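**Skustico brings a friendlier way to sort the household cloths to Trillau**

There is a pile of cloths in almost every home — the pink one that went in with the yellow ones, the green one that never quite made it out of the tub — and the people at Skustico have spent a good part of the past year thinking kindly about that pile. They are very happy to announce The Sorting Table, a set of free sessions on folding, sorting and storing everyday cloths, open to anyone who would like to come along.
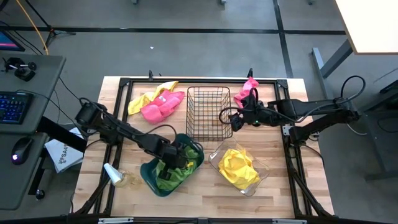
**TRILLAU, 16/05/2022** — The sessions use the sort of containers most families already own. A teal tub, a black wire basket and a glass baking dish are all put to use, and a bright yellow cloth settles into the dish as happily as a green one does into the tub. Guests are welcome to bring their own bins and baskets from home, however old or mismatched, and to try out different homes for their cloths before deciding what suits their kitchen or laundry shelf.

Each session lasts two hours and has room for 32 guests, with plenty of time left over for talking, trading tips and starting again from a fresh heap. Skustico has also printed 500 copies of a small folding guide, written with the housewares shop Gruber, and every guest will take one home.

"My grandmother kept one basket for the good cloths and one for everything else, and woe to the child who mixed them up! I have thought of her a great deal while we put this together, and I do hope people will bring along the habits they grew up with, too."

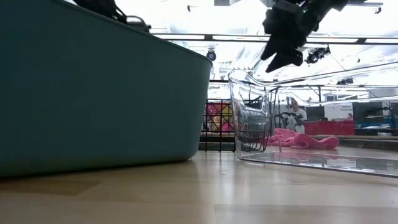
— Thabiso Dlamini

Clear bins have a place in the program as well, next to the solid teal kind, and guests will be invited to compare the two and talk over which they would sooner have on a closet floor or under the sink. Pink cloths, yellow cloths and green cloths will all be on hand for practice.

A second round of sessions will open in Voscombe in September. Places are free but should be reserved ahead of time at the Skustico front desk or at the counter in Gruber, where copies of the guide can also be picked up while they last.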